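So I finally made it to the Hakness open day! It's been on my calendar since January, and I nearly skipped it because parking over there is a nightmare (I ended up six blocks away, in sandals, don't ask).

I went with Nadja Leitner from my old job, and we headed straight for the simulation corner. Kilian Haslinger was running the demo, and he was so patient with all of us crowding his desk. The robot only exists on the screen at this stage. It practices picking up odd things from a table, and Kilian told us they have 295 objects in the library so far. I asked for the rock. Of course I asked for the rock.
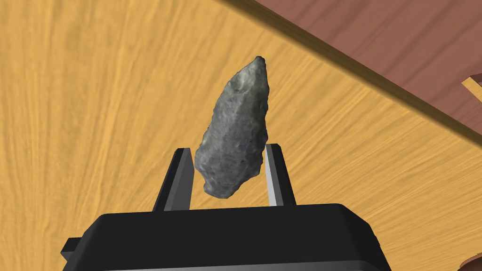 Got it! The gray stone between the two black fingers, tip pointing up.

I love how lumpy it is. It looks like a beat-up old arrowhead, and Kilian said shapes like that are a pain because you don't get two nice flat sides to squeeze. Nadja wanted to know if a simulated rock weighs anything, and yes, somebody has to type in a number for it. We spent way too long arguing over what that number should be.

After that we got coffee (good) and a pretzel (less good) and I signed up for the newsletter. They're doing another one next January and I'm bringing my nephew, who will want to try the rock too.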